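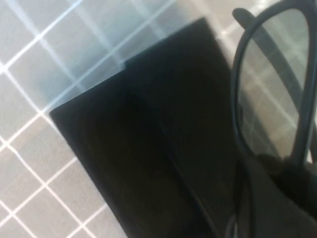
# Questions about the Toleck river walk

We receive many of the same questions by e-mail, so Dilani Wickramasinghe and I have put the answers on one page. If yours is missing, write to us and we will try to answer within 2 days.

**How long is the walk?**

It is 29 km from the bridge at Bindis to the lake at Bitus, following the Toleck the whole way. Most people take two days. Strong walkers do it in one, but then they see mainly their own boots.

**Which direction is better?**

We recommend going upstream, from Bindis to Bitus. The first day is flat and goes between orchards and old drying sheds. The climbing comes on the second morning, when it is still cool. In the other direction you have the steep part going down, and this is hard for the knees.

**Do I need a guide?**

Not in the dry months. The path has yellow marks on stones and trees, and where it divides there is a wooden post. After heavy rain the lower meadow is under water and the marks are difficult to find. At such times please walk with a guide. Dinesh Kodikara and Teodora Vukadinović both know the upper way around the meadow, and you can ask for them at the bus stop shop in Bindis.

**Where can I sleep?**

There is one guesthouse at the halfway point, the Kodikara, with 8 beds. It is full on most weekends in August, so book early. The dinner is served at seven and there is no second serving for people who come late – call from the ferry landing if you are delayed, there is a signal at that place.

Camping is allowed on the gravel bank below the guesthouse. It is not allowed in the gorge, where the water can rise during the night without any rain near you.

**Is the ferry always running?**

It is a rope ferry and it runs from sunrise until dark, except Monday. On Monday you must use the footbridge, and this adds an hour. Ring the bell only one time. The ferryman hears it well.

**What about the old chapel?**

The date over the door says 1453, but Bastien Millet, who wrote our leaflet on the valley, believes that only the back wall is so old. The rest was rebuilt after a flood. The key is at the farm with the green gate. They ask you to bring it back the same day.

**Can I swim?**

Yes, at the wide bend before the ferry, where the bottom is sand. Please do not swim in the gorge. The lake at Bitus is cold even in summer, and the shore becomes deep after a few steps.

**Can I drink from the river?**

No. There are cows on both banks as far as the gorge. You can fill your bottle at the spring behind the chapel and at the guesthouse.

**Are dogs permitted?**

Yes, on a leash. The guesthouse accepts one dog at a time, so mention it when you book.

**How do I get back from Bitus?**

The afternoon bus leaves from the square by the lake and stops at Bindis. Pay the driver in cash, small notes if possible. If you miss it, the next one goes in the morning, and the bakery on the square has rooms upstairs.

*Iresha Gunawardena*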